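Tarnimeck Counter Kit, Simulation Release
README and data card 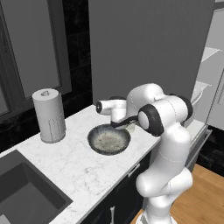 Necati Saraç asked whether the release could be judged on its own before a site commits to the hardware, and the answer is yes. The simulation files, the recorded episodes and the scoring script are supplied together under the evaluation license. No physical arm is required to run any of them.

1. Purpose

The Tarnimeck Counter Kit is offered by Arska to laboratories and training centers that teach or test household handling tasks. This release covers work at a kitchen counter with a single arm on a fixed base. It is intended for comparing control policies under the same conditions and for preparing staff before a kit is installed.

2. Contents

The release holds 888 recorded episodes. Of these, 271 concern bowls and other shallow dishes, and the remainder concern cups, boxes and drawer handles. Each episode folder includes rendered views, joint positions, gripper state and a short written instruction in English, for example "take hold of the bowl by its rim."

Kitchen layouts, wall finishes and counter materials vary between episodes. The arm model does not.

3. How the episodes were made

Episodes were recorded by trained operators using the Mesus hand controller. Ya-wen Fu directed the recording and Huệ Tô reviewed the written instructions. Episodes in which the simulator reported objects passing through one another were removed. Failed grasps were kept and are labeled as failures in the index file.

4. Getting started

Unpack the archive into an empty folder.
Copy the license key into the settings file.
Run the check script and confirm that it reports no missing files.
Open the viewer and load any episode by its number.

The viewer can be slow to open the first episode after installation.

5. Known limits

Contact between the fingers and thin rims is approximate. Results on bowls should be confirmed on hardware before they are cited in a purchasing decision. Liquids and cloth are not modeled. Episodes 207 and 234 carry the wrong instruction text, and corrected files will be included in the next release.

6. Support

Questions about licensing should be addressed to Sơn Triệu at Arska. Reports of faulty episodes should state the episode number and the version shown in the viewer.

Last revised Wed 29 September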